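Club notebook - July, 4:30 pm

Back at the big table at Susska with the arm for the Nenditz meet, and I want to get this down before I forget what we agreed on. The task this season is the cube and the box, which sounded so easy in spring! We spent the first stretch of the afternoon arguing about how the arm should come in over the wall of the box, and I still think from high up and a little to the side is kindest to the fingers.

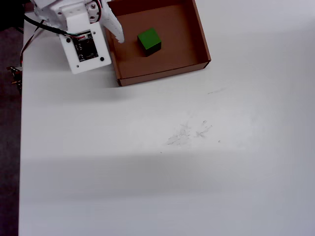

The other thing that eats time is the wrist servo. At 300 milliseconds per move the whole arm shivers when it stops, and I'd like to try the slower setting from the old Kiiskinen code (it's in the shared folder, under a silly name, sorry). Whoever is in first next time, please load that before touching the gains - I'd love to see it on a fresh start.

We also talked for ages about the camera view, and I've come around to judging the grip from the close one, with both fingers in it. The wide view is nice for parents, but the close one is where I can tell if the cube is centered.
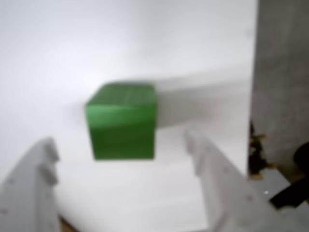
How many tries does each team get at Nenditz?
Each team gets 19, all in one sitting, and the best run in a row is what counts.

So steady beats fast for us, and I'd happily give up a little speed. I wrote 50 percent on the whiteboard as the close speed to start from, and we can creep up from there. Bristetti rules say no tape on the fingers, so the teeth have to do the work on their own.

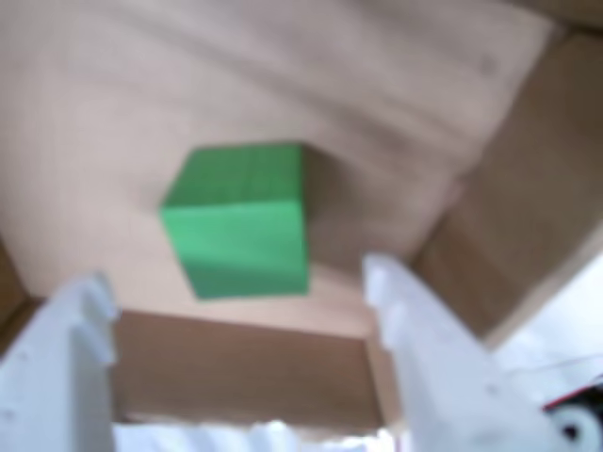

To do for next time

Load the Kiiskinen timing and run it with 2 people watching.
Print spare fingers, same teeth, slightly thicker at the base.
Ask Nenditz about the box size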